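From: Salamatu Wumbei
To: Mamton Hymn and Tune list
Subject: Re: [mamton-tunes] Which edition has the alto line?

On the list in March, Peg R. wrote:

> I've got a photocopy of "Fluston" with only the melody and
> bass, and a penciled note on top that says "see Rosales for
> alto." Does anyone know what that means? Is Rosales a person,
> a town, or a book? Our little group wants to sing it in four
> parts and I'd hate to make up an alto if there's a real one.
> Also, is it meant to be as slow as people take it? We nearly
> fell asleep.
>
> Peg

Peg, you have made my whole week! Rosales is a book. It's the oblong one people call "the Rosales" after the man who paid for the printing, and it came out in 1891. Fluston is number 219, on the left-hand page, and yes, it has a full alto line, and it's a beauty. It sits low for the first two phrases and then climbs up over the tenor right at "morning" (you'll feel it when you get there, the whole chord opens up).

The reason your photocopy has no alto is that it almost certainly comes from the smaller Wunari book, the one with 95 tunes in it. They were printing for families who sang at home and they dropped the inner parts all over the place to save paper. Same tune, same key, but watch out for bar seven, where Wunari has a plain quarter note in the melody and Rosales has a dotted one. If half your people are reading from one and half from the other you'll get a little train wreck there every time. We did, for a month, before anybody thought to lay the two pages side by side.

I went over the alto again last night with a cup of tea and a pencil and I'm now pretty sure the F in the third phrase should be sharp. The printed page has nothing in front of it. But the tenor has F sharp on the very same beat, and if you sing them both as written it's a nasty rub that doesn't happen anywhere else in the book. My copy has a sharp written in by some earlier owner, in brown ink, so at least one other alto agreed with me! 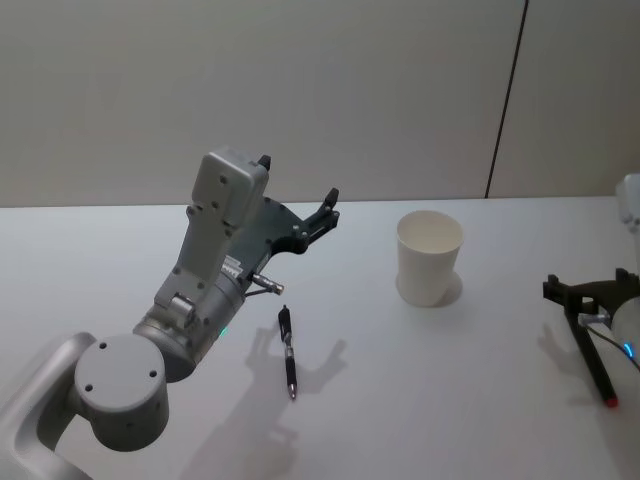 Now, the speed. Please, please don't take it slow! I know it gets dragged out at funerals and that's how most of us first heard it, but the words are about walking home and the tune wants to walk. Try it with two beats in a bar instead of four. We do it so all four verses are over in roughly three minutes, with a proper breath before the last line, and nobody dozes off. The basses will complain for the first verse and then they'll be the ones who want to sing it again.

One more thing on the parts. In Rosales the melody is in the tenor, third line down, with the "treble" on top being a harmony part. If your sopranos have learned it from the photocopy as the tune, let them keep it and have a few tenors double them an octave down. That's what we've always done and it sounds wonderful in a small room. You only need two or three people on the top harmony, and if you're short, leave it out for verse one and bring it in at verse two.

I've typed out the alto by itself, with the sharp in brackets so you can make up your own mind. It's too long to paste in here without the spacing going haywire, so write to me off list and I'll send it. Same goes for anyone else who wants it. I made 20 copies on heavier paper for our last sing and there are still a few in the folder, if you'd like them by regular mail.

Does anyone have a later printing of Rosales? Mine is missing the last leaf of the index and I'd love to know if the F got fixed. And if someone has ever seen a verse five, speak up. My aunt swore there was one with a river in it, and she could sing the first line and a half of it but never the rest.

Happy singing,
Salamatu

P.S. Peg, which key are you pitching it in? The book has it in G, but we drop it to F when it's early in the day and we have a lot of low voices.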